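Print this page | E-mail this page

Section 4: Setting up your storage bins and labels

Okay, you've got the shelves up (if you haven't, go back to Section 3, because everything from here on assumes the uprights are bolted to the wall). This is the part I like best. I've set up the Galow bin system in my own garage, in my sister's basement and in the back room of a shop in Sadham, and I still get a little thrill when the first row goes in straight!

Set aside an afternoon. You can do it faster, but you'll end up with the glue gun drawer over the paint drawer and you'll be mad at yourself by September.

What you need before you start

- The bins, in whatever mix of sizes you ordered
- The label sheets (there are 40 labels on a sheet, and you will ruin a few)
- A fine-tip permanent marker
- A damp cloth and a dry cloth
- A tape measure
- A pencil
- The bag of shelf clips from the hardware box

4.1 Sorting first

1. Dump everything out on the floor. I mean everything, including that coffee can of mixed screws you've been moving from house to house.

2. Make piles by what you do with a thing, not what it's made of. Picture hangers go with picture wire and the little level. If you sort by material you'll be walking back and forth between three bins every time you want to hang a frame.

3. Throw out the dried-up glue. All of it.

4. Put each pile next to the bin you think it fits in. Then go up one size. I have never once regretted the bigger bin, and I've regretted the small one plenty.

Note: Batteries get their own bin with a lid, and the loose ones need tape over the ends. Please don't toss them in with the nails.

4.2 Choosing colors

You don't have to color code, but I do, and I think it's worth the trouble. Blue is my catch-all. It's the color I use for the large bins at waist height, where stuff lands when I'm in the middle of a job and can't be bothered to open a drawer. Red is for anything electrical, yellow is for paint and sanding, and clear is for the kids' craft supplies so they can see what they want without pulling out the whole row. 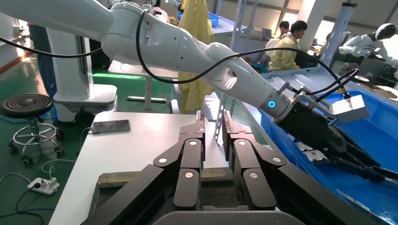
Large bin, blue.

If you're mixing our bins with the older Geerts ones, check the lip before you buy more. The Geerts lip is 2 mm wider, so those bins will hang fine on our rails but they won't stack under ours. You can stack ours under theirs. It's a bit wobbly, and I wouldn't go higher than two.

4.3 Putting the bins on the shelves

1. Start at the bottom. Heavy bins go on the lowest shelf, and that includes anything with fasteners in it, which weigh a ton once you've got a few boxes together.

2. Measure in from the left upright and make a pencil mark every 13 inches. That gives the medium bin enough elbow room to slide out without dragging its neighbor along.

3. Snap a shelf clip over the front edge at each mark. The rounded side faces you. If it won't snap, it's upside down — I've done this more times than I'd like to admit.

4. Set the bins in place empty and slide each one in and out a couple of times. If one sticks, move the clip over a hair and try again.

5. Fill them. Stop a finger's width below the rim if you plan to stack.

6. Large bins don't use clips. Put them on the open shelf or on a sturdy table and leave the space over them clear, so you can drop things in from the top.

CAUTION: Don't load the top shelf with anything you'd hate to have land on your foot. Light, bulky stuff only up there: foam, rags, empty boxes, the tent.

CAUTION: Never hang a full bin from a rail that has only one screw in it. I know it looks like it's holding.

4.4 Labels

I'm fussy about labels, so bear with me.

1. Wipe the front of the bin with the damp cloth, then the dry one. New bins have a slick film on them from the molding and the labels will peel if you skip this.

2. Write the label before you stick it down. Write big. You'll be reading it from across the garage with your hands full.

3. Use the word you'd say out loud. If you call them "thingies for the hose," write that! My plumbing bin says DRIPS and everybody in the house knows what's in it.

4. Stick down one short side first and smooth toward the other with your thumb.

5. Leave it alone overnight before you go picking at the corners.

Note: If a label goes on crooked, warm it with a hair dryer on low and it'll lift off clean. Replacement sheets are part number 206, and you can get them from the Parnmont store or wherever you bought the kit.

4.5 Living with it

Once a month or so I pull out the catch-all bin and put things back where they belong. It takes me as long as one cup of coffee. If the same item keeps turning up in there, its real home is probably in a bad spot, so move that bin closer to where you work and see if things improve.

You'll change your mind about the layout. Everyone I've helped has moved at least one whole row in the first few weeks, so keep the spare clips somewhere you'll find them (mine are in a bin labeled CLIPS, bottom left).

To wash a bin, use warm water and dish soap. Skip the dishwasher, even for the small ones, as the heat can warp the rim and then it won't sit in the clips anymore. Greasy bins come clean with a second go of soap and an old toothbrush in the corners. Let them dry upside down before you put anything metal back in.

Next up is Section 5, the pegboard, and you'll want the long screws for that one.

Last updated Dec 12, 2021

Contact Parnmont Home Storage | © 2021 Parnmont. All rights reserved. | Back to top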